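Comparing Two Grippers in Simulation for a Small-Block Picking Task

Project report, Robotics Laboratory module
Angeliki Lazaridis, Zulkifli Ong, Rin Sakai
Supervisor: Panagiotis Kouris
June 8, 2018

1. Background

Our group was asked to choose a gripper for the arm in the teaching lab before any money was spent. Two designs were on the list. The first, which we call Woneck, has thick fingers and a wide opening. The second, Skiveck, has thin fingers and closes more slowly. Both were drawn by last year's group and neither has been built. All of our tests were therefore done in simulation, with the same arm model and the same controller for both grippers.

The question was narrow. Can the gripper pick up a small block that is standing close to something else, and lift it clear without knocking anything over? Picking a block in open space was covered by the earlier group and we repeated it only as a check.

2. Set-up

We used the simulator already installed on the lab machines. The arm model came with the joint limits filled in, but the wrist camera had to be added by hand. Eirini Panagiotou from the year above gave us her controller, Tetitz, which takes a target position for the gripper and works out the joint angles. We changed two things in it: the speed limit near the table, and the way it handles a target it cannot reach. In the original version the arm simply stopped. In ours it backs off to the last safe pose and records a failure.

The test layout was kept simple so that any difference would come from the grippers. A long wooden box acts as the obstacle and the blocks are placed near it. A thin upright peg marks a place the arm must not touch, and a flat square plate serves as the drop-off point.

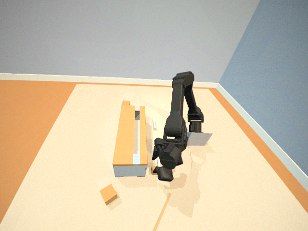
The starting position of the target block was moved slightly for each trial, using a list of positions made in advance. Both grippers were given the same list in the same order. A trial was a success if the block was released on the plate and the peg was still standing. Touching the box was allowed but was written to the log.

We ran 200 trials with each gripper, 400 in all. The time limit was the same throughout and was counted in simulation steps, with 2,000 steps allowed per trial. Anything over that was stopped and marked as a failure.

3. Results

Skiveck succeeded in 189 of its trials. Most of the failures were slips, where the block turned between the fingers during the lift. In a few cases the arm ran out of steps, which we put down to the slow closing speed.

Woneck did worse near the box and as well as Skiveck everywhere else. The thick fingers need space on both sides of the block, and when the block is right beside the box there isn't enough. The usual result was that one finger came down on the edge of the box and the controller backed off. When Woneck did get hold of a block it hardly ever dropped it. Rin checked the contact logs and found that the grip force settled sooner and stayed steadier than with Skiveck.

The peg was knocked over by both grippers, almost always by the wrist on the way up. This is a path planning fault and has nothing to do with the fingers. We lost some time before we noticed, and had already started redrawing Woneck's fingertips when Zulkifli replayed the failed trials at low speed and saw which part was making contact.

4. Changes made during the project

In March we were still using a fixed approach from directly above. This was easy to program but it made Woneck look worse than it is, so we added a choice of wrist angle. The controller now tries the gripper turned so that the fingers close along the length of the box instead of across it. The results in section 3 are from this later version only. The earlier runs are kept in the project folder but should not be compared with the new ones, as the block positions were also different.

We also changed the friction value of the blocks once. The first value was a default and the blocks behaved as if they were stuck to the fingers. The second was measured by Angeliki with a wooden block on a tilted board in the workshop.

5. Problems

The camera was the weakest part of the work. We had planned to find the blocks from the camera view, but the fingers of Woneck hide the block for the last part of the approach and our detection code lost it. We gave up on this after two weeks and read the block position straight from the simulator. The comparison is fair between the two grippers, but a real arm would not have this information. Anyone carrying on with the project should move the camera to a fixed stand at the side of the table.

The simulator treats the fingers as completely rigid. Skiveck's thin fingers would bend a little in real life and we don't know how much that matters.

6. Recommendation

For picking beside an obstacle we recommend Skiveck, with the closing speed raised as far as the motor allows. If the lab mainly wants to move blocks in open space, Woneck is the stronger design and would be cheaper to make, as it has fewer parts. We asked the workshop at Psarras to look at both drawings. They were willing to print a first set of Skiveck fingers over the summer if the mounting plate is made two millimetres thicker.

The path planning fault should be fixed before either gripper is fitted. Zulkifli has written down the joint angles for each peg collision in a text file, stored next to the controller code.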